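Buying the second pair first: a conversation about kit, budgets and bathrooms

When I first rang Cecilia Annan to ask whether she would talk to me about money, she laughed for quite a long time and then asked if I had eaten. It was nearly one o'clock and I hadn't, so we ended up talking over soup in the canteen at Onby, and then for most of the afternoon after that, with people wandering in and out and stealing the bread.

Cecilia plans the equipment for Onby's household tasks programme, where people carry out ordinary chores with hand-held grippers so that the recordings can be used to teach robots the same work. She has been at it for three years. Before that she bought catering equipment for a chain of hotels, and she says the two jobs are closer than you would think.

"In a hotel kitchen you learn that the oven is the cheap part," she told me. "It's the extraction, the wiring, the man who has to come out at six in the morning. I came here and people were showing me the price of a gripper as though that was the price of the work. I thought, oh, I know this one."

Her first budget, she admits, was a poor thing. She had put down the grippers, the harnesses and the displays, added a little for postage, and felt rather pleased with herself. What she had left out was nearly everything that wears out or goes missing: finger pads, straps, cables, chargers, bags to carry it all in, and the hours spent putting a marker block back on straight after a knock.

"I had one line that said 'sundries'," she said. "One line! By March the sundries had eaten the training money and were starting on the travel."

These days her spreadsheet runs to 173 lines, and she can tell you something about most of them. Finger pads have their own section. So do straps, which she now buys in three sizes after a spring in which the smallest people on the team were wearing harnesses done up with tape. She spends 30 pounds a head on what she calls comfort, meaning padding, sleeves and decent socks for anyone standing on a hard floor all day, and she has defended that figure in two budget rounds with what sounds like real ferocity.

I asked her how she decides what to buy next, and she took me through it very patiently, drawing on the back of a delivery note. She starts with the tasks. A drawer, a sink and a bath all ask for something different from the person wearing the kit, and she won't order anything until someone has spent a full day on the task with whatever is already in the cupboard. The bath work was the one that changed her mind about several things at once, weight on the forearms being the chief of them.

"You're leaning over, you see, with your arms out in front of you. Something that feels like nothing at a table is a different animal after an hour over a tub. So we looked at weight again, and we looked at how long a session ought to be, and it worked out that the cheapest thing I could buy was a second person to swap with."

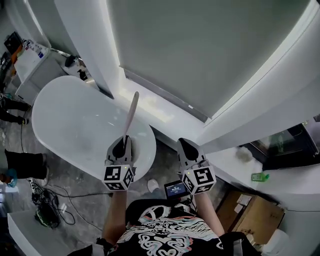 Manaia Doolan, who had been listening with his tray on his knees, put in that he would spend the money on spare pairs before anything else, and that no saving on the purchase price had ever made up for a morning lost to one dead battery. He had kept a tally last year, he said, and would happily send it to anyone who asked.

Cecilia agreed with him, up to a point. Her rule is now one spare pair for every two in use, and she buys the spare first, in the same order, from the same batch. She learned that from the Droltoline mounts, which came in two deliveries several months apart and did not fit each other. "Nearly fitted," she corrected herself. "Nearly is worse. You can get a nearly-fitting thing on and not find out until teatime."

We went on to rooms, a subject on which she can go on a bit (she said so herself, and I was enjoying it far too much to stop her). A place to work in costs more than the grippers over any period longer than a few months, and the choice is between building your own fittings, hiring space in a showroom or a house, or going wherever the fittings already are. She has tried all three. Building was lovely and slow. Hiring was quick, but the quote from Berholm came to 2,536 pounds before anybody had asked about parking or sockets.

"Ask about sockets," she said, and made me write it down. "And ask who else will be in there with you, and whether you can leave your things overnight. We once carried everything down four flights of stairs every evening for a fortnight. I costed it afterwards. It was 656 pounds in people's time, just stairs."

The supplier she speaks of most kindly is Deligiannis, a small firm that repairs straps and mounts and sends them back with handwritten notes about what went wrong. They are not the cheapest. She gives them the work anyway, and she puts their turnaround time in its own column next to the price, so that whoever signs the form has to look at both.

I wondered whether she ever regretted a purchase, and she was quiet for a moment, buttering the last of the bread. There was a trolley, she said. It was a very good trolley, with drawers, and it was too wide for the lift. It lives in her office now and holds the kettle.

For anyone drawing up a first budget, she suggests doing a small one and living with it for two months before asking for the rest. Keep every receipt, even for tape. Let the people who wear the kit read the list before it goes upstairs – they will find the missing line in a minute or two, and they'll be much nicer about it than the finance office. And leave a proper sum unspent at the end, with a name on it, so that it doesn't look like a mistake and get taken away.

She is working on next year's figures now. The spares are in, and so are the socks. She is still undecided about replacing the displays, and was on her way to argue with Manaia about it when I left them, a little after four.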